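4.2 Instrument budget

The arm and console were bought in February from Samier and are treated here as a fixed cost. What the lab has to plan for each year is the instruments. Each one is sold with a set number of uses, and the counter goes down by one every time it is mounted, whether the session lasts five minutes or two hours.

We planned for 60 suturing sessions a year with two instruments mounted at a time. Two suppliers sent quotes. Prullano sells instruments rated for 14 uses and Setutix sells a cheaper one rated for 13, with a flat service fee of 1000 dollars a year. Over a single year the two offers come out close. Over three years the Setutix offer is lower, but only if the instruments reach their rated life, and needle work is hard on the jaws - harder than the cutting tasks most labs base their estimates on.

Suture and needles were put on a separate line. They are cheap per session, but knot practice uses a lot of thread and we had set the first figure too low. Tissue is ordered weekly and is not included in Table 3.

Figure 6 shows the kind of work the budget has to cover.
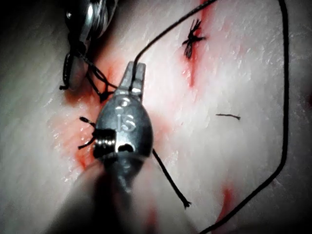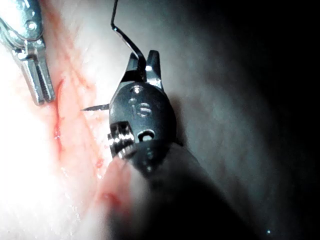
Figure 6. Suturing on tissue with two instruments in view.

Itsuki Chiba, in written comments on the draft, argued that the plan should hold back money for one spare instrument of each type, as a failed cable in the middle of a course costs more in lost sessions than the spare does. The totals in Table 3 do not include spares. Adding them would raise the first-year figure and leave the ranking of the two offers unchanged.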